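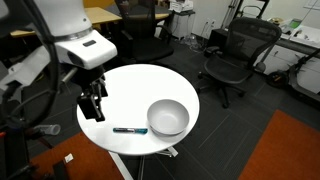
Round white table for the break corner, keep or swap?

torkar_fan38
So we finally have a round table at work and I love it, but I'm losing an argument. It's white, one post in the middle, and it lives out on the open floor where everybody walks past. My coworker Mpho Nel wants to trade it for a square one from Wurkton that goes flat against the wall. I say round is nicer to sit at and you don't catch your hip on a corner. Who's right? Also, how do you all get marker off a white top? We use it for sketching and people get careless.

hallway_desk
Mpho's right, sorry. Round tables eat floor. I had one in a room 11 feet wide and you ended up shuffling around it sideways with your coffee. Against a wall it's even worse, you get two useless wedges behind it.

pennyroyal
Keep it!! We have a round one and it's the only table anybody sits down at. The square ones just fill up with boxes. A center post is great too, no legs to fight with when a fourth person squeezes in.

For the marker, try rubbing alcohol on a soft rag, but test a little patch near the rim first. Some tops go dull if you scrub.

hallway_desk
A center post is great until somebody leans on the edge. Ours tipped a full mug into my lap in July and I haven't forgiven it.

pennyroyal
Then your base was too small or the screws were loose! Flip it over and tighten it, takes maybe five minutes.

grout_and_about
Going over the mark with a dry erase marker and wiping right away works for me on a glossy surface. On a matte top I'd skip it, you can end up with a bigger smear than you started with. Is yours shiny or matte?

torkar_fan38
Somewhere in between? It's bright under the lights, that's all I can tell you. I'll try the alcohol near the edge and see. The bowl can cover it up if I wreck it, ha.

hallway_desk
What's the bowl for, anyway?

torkar_fan38
Clips and keys, in theory. It's a deep gray one and I picked it because the small dish we had before kept getting knocked off. Right now it's empty because I wanted the table clear before the big debate – and the markers never go in it no matter what I say.

Hà
I'd put markers in a tall cup instead. In a wide bowl they slide around and the short stuff ends up underneath. And lay them flat when you're not using them, the dual tip ones especially, or one end dries out on you.

grout_and_about
Agree on storing them flat, disagree on the cup then! You can't do both. A shallow tray is the answer.

Hà
Fine, a tray. The cup is for people who draw every day and go through them fast.

torkar_fan38
Update, sort of. I measured, and the square one would only save us about 12 inches on the walking side. Mpho says that's plenty. I say that's a foot, and I'm not hauling a table down the stairs for a foot. We're going to push the round one a little closer to the window and leave it till the end of the month.

hallway_desk
Check the base screws before you drag it.

Recent in Work Spaces
Wurkusberg shelf sagging in the middle
Cable clutter under a shared desk
Best felt pads for concrete floors
Torkar stool too tall, can I cut it down?
Chair mat or no chair mat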